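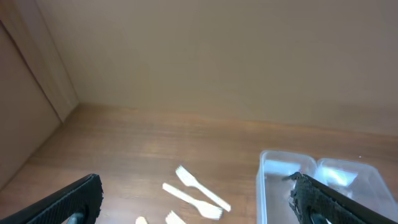 A wooden tabletop against a plain wall.

The monthly supper in Rulden starts at six on Saturday and feeds up to 70 people. It costs little to run. Soup comes from whatever Kuipers, the grocer, has left over, and bread is baked that morning. 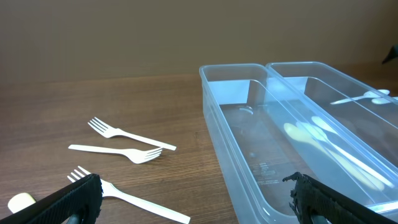
Niamh Mac an tSaoi thinks the soup matters less than the seating. Put strangers at long tables, she said, and they talk.

Attendance fell in January, when the roads iced over, and only 13 came. Hanneke Leemans cooked anyway — the leftovers went into the freezer.

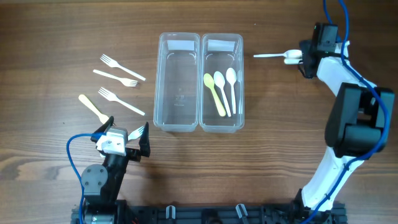 Cleaning up used to take until midnight. Now the work is split by table, and small habits help: spoons go together in a clear container, with another beside it for forks. Most people are home by ten.

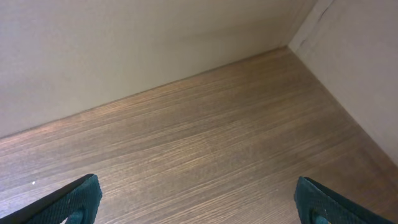
The hall rent goes up next year, and the supper will probably move to the school.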